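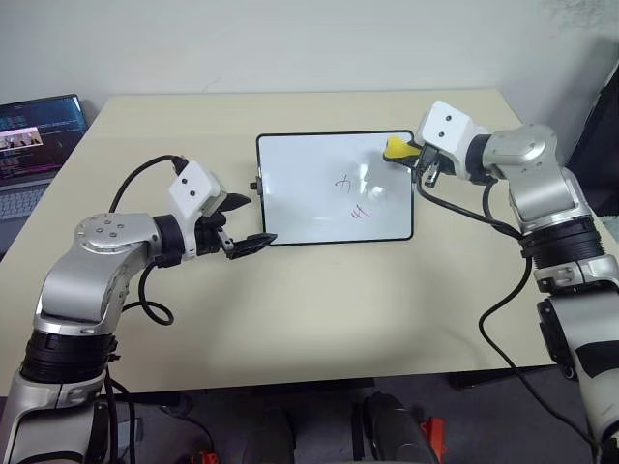 *Zelle 2, Wischaufgabe: rechter Greifer mit gelbem Wischer am Whiteboard, linker Greifer geöffnet an der linken Tafelkante.*

## Zweiarmzelle: Wartung und neue Einstellwerte

Stand: 1. September 2025

Die Zweiarmzelle am Standort Lilimgate ist nach der Augustwartung wieder für Versuche freigegeben. Die Arbeiten am rechten Arm hat Ivan Tkachuk ausgeführt, Kalibrierung und Parametersatz stammen von Maksym Tkachenko. Der bisherige Parametersatz bleibt unter dem Namen »Bandley« lesbar abgelegt, darf aber nicht mehr geladen werden.

**Anlass.** Beim Wischen fiel die Anpresskraft rechts wiederholt ab, sobald der Greifer den oberen Tafelrand erreichte. Die Auswertung umfasste 1.551 Wischzüge. In 39 davon brach der Regler wegen Unterschreitung der Mindestkraft ab. Als Ursache wurde ein Versatz im Werkzeugmittelpunkt ermittelt: Der Wert war noch für den alten, flacheren Wischkörper eingetragen.

**Greifer rechts.** Der Werkzeugmittelpunkt ist neu vermessen und bezieht sich jetzt auf die Mitte der Wischfläche. Gegriffen wird ausschließlich am dunklen Sockel des Wischers. Ein Griff am gelben Teil verformt das Material und verfälscht die Kraftmessung. Die Backen sind vor jeder Schicht trocken zu reinigen. Lösungsmittel sind nicht zulässig, auch nicht zum Entfernen von Markerresten.

**Greifer links.** Mechanisch unverändert. Die Anfahrhöhe über der Tischplatte wurde angehoben, damit der untere Finger beim Heranfahren an die Tafel nicht aufsetzt. Die Öffnungsweite bleibt auf dem Wert der Erstinbetriebnahme. Wer sie für andere Werkstücke ändert, trägt das im Zellenbuch ein und stellt sie danach zurück.

**Sensorköpfe.** Beide Gehäuse wurden gelöst, gereinigt und neu ausgerichtet. Nach jedem Lösen ist die Hand-Auge-Kalibrierung mit 30 Posen je Arm zu wiederholen. Eine Übernahme der alten Matrix genügt nicht. Reflexe der Deckenbeleuchtung auf der Tafel führen weiterhin zu Lücken in der Erkennung der Schrift. Bis zur Umstellung der Leuchten wird der Belichtungswert fest vorgegeben, die Automatik ist abgeschaltet.

**Kabelführung.** Die Leitungen verlaufen außen am Arm. Am rechten Arm war eine Schlaufe zu kurz bemessen und stand in gestreckter Stellung unter Zug, sie ist ersetzt. Vor dem ersten Lauf des Tages werden beide Arme mit reduzierter Geschwindigkeit in die Endlagen gefahren und die Schlaufen dabei beobachtet. Der Lieferant Polishchuk hat Ersatzleitungen zugesagt, ein Termin liegt noch nicht vor.

**Prüflauf.** Zur Abnahme wurden 50 Wischzyklen mit rotem Marker gefahren, ohne Abbruch durch den Kraftregler. Die Protokolle liegen im Projektordner »Vulmont« unter »Abnahme August«.

**Offen.** Die Tafel liegt ohne feste Aufnahme auf dem Tisch. Ein Anschlag ist konstruiert, aber noch nicht gefertigt. Bis dahin ist die Lage der Tafel vor jedem Start über die Bedienoberfläche neu einzumessen. Rückfragen zur Kalibrierung bitte an Maksym Tkachenko, zur Mechanik an Ivan Tkachuk.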